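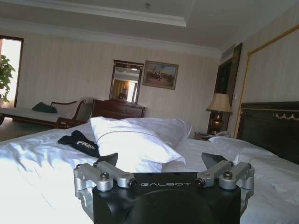
Automation in Housekeeping at the Fekmont

Guest Rooms

The Fekmont has 83 guest rooms and a housekeeping staff of 24. In September the hotel began a program with Ondlow, its service contractor, to bring robots into the daily work on the Sillow wing. Bed linen and pillows were chosen as the first tasks — they account for most of the bending and lifting in a room attendant's shift.

No positions have been removed under the program. Attendants keep responsibility for each room and sign it off as before. Four of them have completed training as robot operators and receive a higher hourly rate for those shifts.

"The staff asked early on who decides when a room is finished," said Tormod Dalen, head of housekeeping. "The attendant decides, and that is now written into the job description."

Room assignments on the wing have been revised so that operators work in pairs. Personal items left on a bed are handled by staff only. Questions about pay grades and the new rota are still under discussion with employee representatives.

Housekeeping office, Bednarek entrance, open to staff from 2 p.m.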